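Last updated December 26, 2022

# Lost Property at Prusden Stations: Frequently Asked Questions

The Lost Property Office serves all stations and bus stops on the Prusden network, including the Trurnport and Jurlow lines. Please read the answers below before contacting the office.

## How do I report a lost item?

Complete the lost property form at any staffed station or send it by mail to the office at Trurnport Station. The form asks for the date of travel, the line, and a description of the item. Color, size, and any marks or initials should be included. Staff cannot search by telephone.

## How long are items kept?

Most items are held for 130 days from the date they are received. Food and drink are discarded at the end of the day on which they are found. Bank cards are returned to the issuer, and passports are passed to the issuing authority.

## When will my item reach the office?

Items found on trains are collected at the end of each line and sent to Trurnport Station within five working days. Items found on Jurlow buses are first held at the Jurlow depot and may take longer.

## Is there a charge?

A fee of $5 applies to each item collected in person. Items sent by mail carry a fee of $20, paid in advance. No fee is charged for mobility aids, hearing aids, medication, or children's toys.

## What must I bring when I collect an item?

Bring one form of photo identification and the reference number from your form. A person collecting on your behalf must also bring a signed letter from you. For phones and tablets, you will be asked to unlock the device at the counter.

## Are small items without a name recorded?

Yes. Beads, lids, cases, and similar small articles are entered in the register under a general heading and may be stored together. Please describe them as fully as you can on the form.

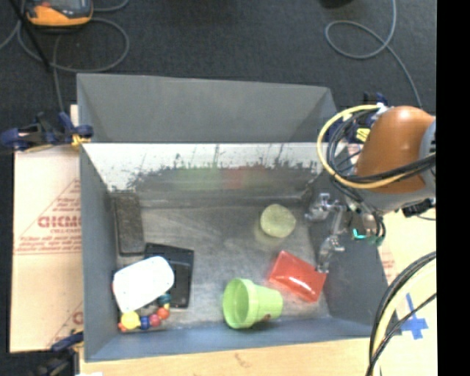

## What happens to items that are not claimed?

After the holding period, usable items are offered for sale through Fuchs Auction Rooms, with a public sale each April. Items that cannot be sold are recycled where possible. Once an item has been sold, it cannot be recovered.

## Where is the office?

The office is in Room 419 on the upper level of Trurnport Station. Elevator access is available from the main hall. Opening hours are posted at all staffed stations.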